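Getting Labels and Sticky Residue off Plastic Bottles

Plastic bottles and tubs are worth keeping. They hold screws, bird seed, dish soap bought in bulk, rinse water for brushes, and most of what rolls around in a workshop drawer. The trouble is the label. Peel it carelessly and you get a torn layer of paper with gum underneath that collects every bit of dust in the room.

Before you start

Empty the bottle and rinse it. Leave the cap on while you work so that water and loosened glue stay out of the inside. If the bottle held bleach, drain cleaner, pesticide or motor oil, do not reuse it for anything. Follow the disposal directions on the label and leave the label where it is.

Find out what kind of label you have. Scratch a corner with a fingernail. Paper goes fuzzy and tears. Plastic film stretches or lifts in one piece. A shrink sleeve has no glue over most of its surface and can be slit from top to bottom with small scissors.

Film labels

Warm the label with a hair dryer on the medium setting, held about 5 inches away. Keep it moving. Thin bottles go soft quickly, and a dent made while the plastic is soft will stay there. After half a minute, lift one corner and pull slowly, folding the label back flat against itself. If it starts to tear, stop and warm that spot again.

Paper labels

Soak the bottle in warm water with a squirt of dish soap. Tap water is hot enough. Fill the bottle with water too, or it will float and only one side will get wet. Half an hour is usually plenty. Roll the wet paper off with your thumb, then go over what remains with an old plastic card. Metal scrapers leave scratches, and scratches hold dirt.

Some paper labels have a glossy coat that keeps the water out. Score the surface lightly with coarse sandpaper before soaking, staying on the label.
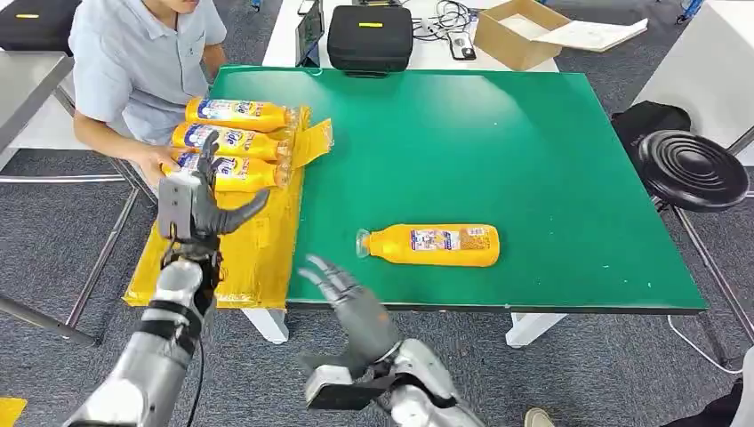
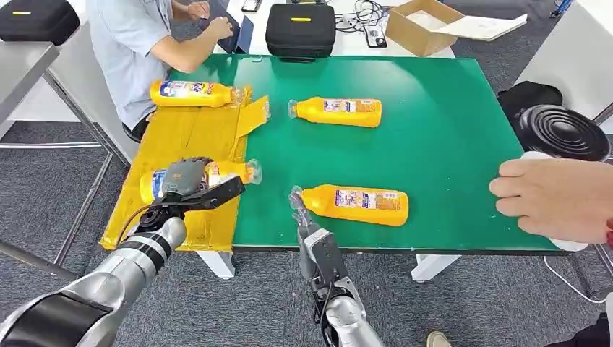
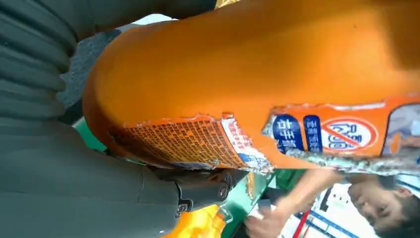
Can I use nail polish remover on the glue that is left?

Keep it away from plastic. Acetone clouds or softens many kinds, and the damage does not polish out. Use cooking oil first, and rubbing alcohol if the oil is not enough.

Removing the residue

Rub a little cooking oil over the glue and let it sit for ten minutes. Wipe with a paper towel, turning it often so you are not spreading the gum around. For heavy patches, mix baking soda into the oil until it makes a paste and work it in small circles. Wash with dish soap afterward. Oil left behind will turn tacky, and a new label will not stick to it.

Rubbing alcohol works faster on thin residue. Put it on a cloth, test the underside of the bottle first, and open a window. Printing that sits directly on the plastic may come off with it.

Masking tape is good for the last specks. Wrap it around two fingers, sticky side out, and dab.

Protecting the bench

Glue crumbs and oil get into everything, so cover the work surface. Newspaper soaks through. An old plastic shower curtain or a flattened cardboard box is better - tape the edges down if you are working near a fan. Keep a bowl at your elbow for scraps of label. They do not belong in the sink, where wet paper and gum will settle in the trap.

Putting on new labels

Let the bottle dry overnight before labeling it. For the workshop, write on a strip of masking tape with a permanent marker and cover it with clear packing tape that runs half an inch past the masking tape on every side. That will stand up to damp hands for a year or more. Grease pencil is fine for anything you refill with something different each month.

Write the contents and the month you filled it. For diluted cleaners, add the strength. Never put a cleaner or solvent in a bottle that once held a drink, even with a new label, and keep all of them out of reach of children.

Storing the clean ones

Stand bottles upside down in a dish rack until they are dry inside, then store them with the caps off. A capped bottle with a few drops in it will smell musty by spring. Caps can go in a mesh bag on a nail above the bottles. Throw out any bottle that has gone brittle or shows white stress lines near the neck.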